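Small batch packing by hand, wires keep tangling

Forum > Workshop & Production > Packing and Shipping

tliang_parts
Posts: 198
We pack small panel buzzers by hand at a regular table. Round black body, red ring on the front, two wire leads with a white plug. They go one to a box in a printed folding carton that comes flat.

The folding is fine. My problem is the leads. The buzzers get dumped out on the table in one heap and by the middle of the run the wires have knotted themselves together. You pull one and three come with it. The order I'm on now is 1643 pieces and I'd like to stop spending my afternoons picking plugs apart.

Do you fold all the boxes first and then fill, or fold and fill one at a time? And is there a cheap way to keep leads under control?

Tianyou Liang

Plorkomis
Posts: 17
Fold first, all of them. Your hands get into one motion and stay there. Switching between folding and filling is where the time goes.

marrow_bench
Disagree with that. Folded boxes take up a huge amount of room compared to flat ones. On a small table you end up with a wall of empties and no place to work. I fold one, fill it, close it, drop it in the shipping carton. Slower per box maybe, but I never have to move a pile out of the way.

Plorkomis
Posts: 17
So put the empties in a bin on the floor.

marrow_bench
Then you're bending down for every one.

Galang
On the leads: fold each pair back on itself twice and put a twist tie on it. If your supplier will do it before they ship, even better. Ours charges a little extra and I pay it every time.

tliang_parts
Posts: 198
Asked about ties on Thursday. They said not on this order because it's already made. I could tie them myself but then I'm handling every piece one more time.

Seston
Don't tie them. Stop dumping them. Take out a couple dozen, pack those, take out a couple dozen more. The tangle comes from the weight of the heap and from dragging wires through it.

Also what are you working on? Bare table or some kind of mat? Small white plugs disappear on a light surface.

tliang_parts
Posts: 198
Blue cloth over the table, up against the wall. The plugs show up fine on it. I keep the flat boxes in rubber bands until I need them. Two from the table:

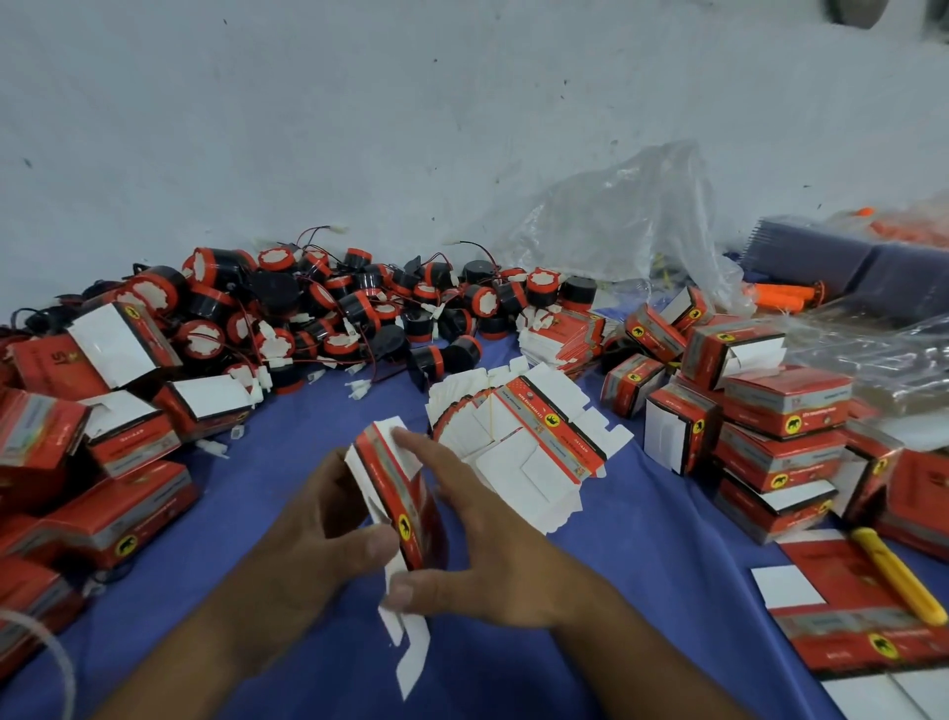
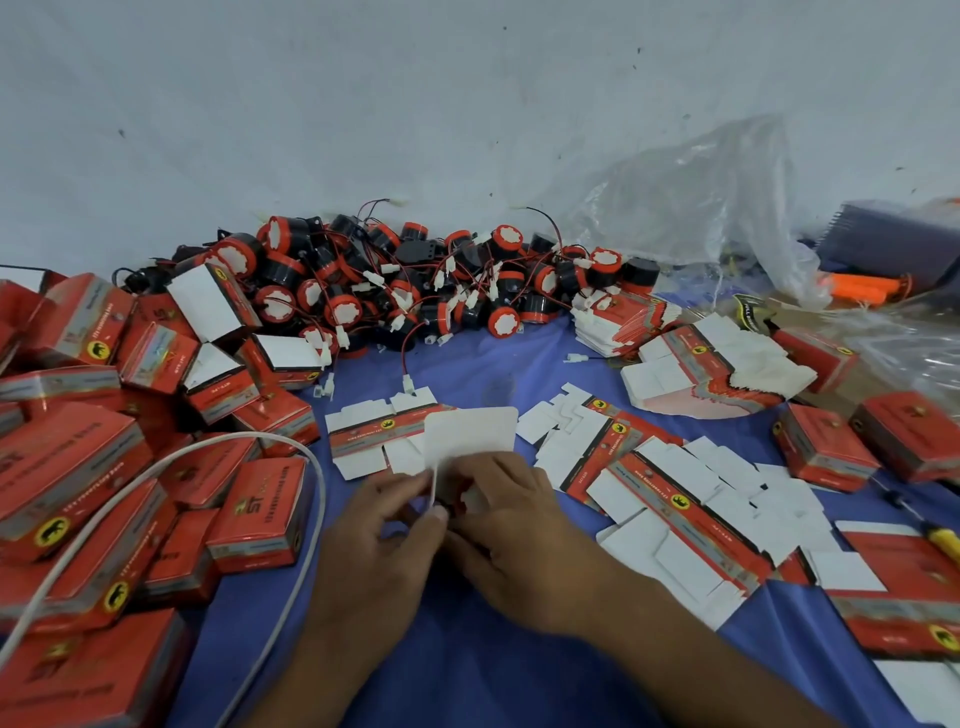 I'll try the smaller amounts. Table depth is what limits me, I can't reach much past the wall side without leaning over everything.

Seston
Then use a shallow tray for the couple dozen and leave the rest in whatever they came in, under the table.

Galang
I still say tie them. A loose lead gets caught in the flap when you close the box, and then the customer opens it and the plug is bent. I had returns over that.

marrow_bench
Never had one bent. You tuck the wire behind the body with your thumb before the flap goes down.

Galang
Good for you. I have two part-timers and they don't all have your thumb.

Plorkomis
Posts: 17
Who prints your cartons? We used Gustex for a while and the tuck flaps were cut so tight you had to bend them back before they'd go in. That alone slowed us down more than any wires.

tliang_parts
Posts: 198
Not them, a local shop. The flaps go in okay if you crease them first. I do the creases with my fingers.

Did a run this morning Seston's way with a baking tray. Fewer knots for sure. Still got a few where two plugs hooked each other. I'm staying with folding a batch of boxes ahead, but only as many as I have buzzers on the tray. Will ask about the ties again when I reorder in August.

marrow_bench
That's close enough to my way that I'll take it.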